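Moving 1,486 recipes out of Jelleo

Notes on an export I put off for most of the winter.

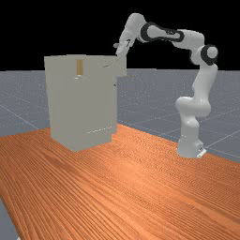
Render: pale grey cabinet on an orange wooden tabletop, white arm at right.

Jelleo stopped accepting new accounts in April, and the export button has been unreliable for longer than that. I had 1,486 recipes in it. Most were clipped from web pages, some were typed from my mother's index cards, and a few hundred were near-duplicates I had saved without checking. I wanted all of it in plain text files, one recipe per file, with the ingredient quantities kept in a form I could scale.

The export produces a single archive with one large file per collection. The documentation gives a limit of 2,000 entries per archive. In my account the process stalled well before that whenever a collection contained recipes with embedded nutrition tables. Splitting the account into 8 collections and exporting each one separately got everything out. The split took an evening of dragging entries between folders, as there is no bulk move by tag.

The format inside the archive is readable but inconsistent. Titles and sources are always in the same fields. Ingredients come in two forms: older entries keep the whole line as one string ("1 1/2 cups flour, sifted"), while newer ones split it into amount, unit, item and note. The split version looks better and is worse. It stores 1 1/2 as 1.5, which is fine, and 1/3 as 0.33, which is not fine once you multiply by six. I converted the decimals back to fractions with a lookup table covering halves, thirds, quarters and eighths. Anything that didn't match went to a list for checking by hand. That list had 35 entries on it, mostly metric bread formulas where the decimal was correct in the first place.

Units were the slower job. "T" and "t" are tablespoon and teaspoon on my mother's cards, and Jelleo had lowercased every unit on import. A tablespoon of baking soda in a single batch of biscuits is easy to spot. A teaspoon of butter in a pan sauce is less so. I went back to the cards for these and did not try to automate it.

I looked at two replacements before settling on text files. Trisen has a good search and handles scaling properly, but it keeps step text and ingredients in separate records, and its own export drops the link between them. Bidix is closer to what I wanted. It reads a folder of files and leaves them alone, which means I can stop using it at any point without another migration. I use it on the tablet in the kitchen and edit the files on the desktop.

Charalambos Balaskas wrote to me after my earlier post on pantry labels and suggested storing weights alongside volumes for anything baked. I have started doing this. The file has the original line first, then the weight in grams in brackets. For flour I use what my own scale gives me for a spooned and leveled cup, averaged over several cups. Published conversions differ enough that picking one is a matter of taste.

Two things I would do differently. First, remove duplicates before exporting — Jelleo shows the source address next to each title, and sorting on that column makes repeats obvious. After export I had to compare the text, and clipped pages differ in small ways even when the recipe is the same. Second, save the photos separately. The archive includes them at reduced size, and the full versions can only be downloaded one recipe at a time.

Still open: the Kalogeropoulos bread book, which I had entered as one very long recipe with forty variations in the notes field. The converter turned it into a file with no ingredients. I will probably retype it, starting with the rye loaves.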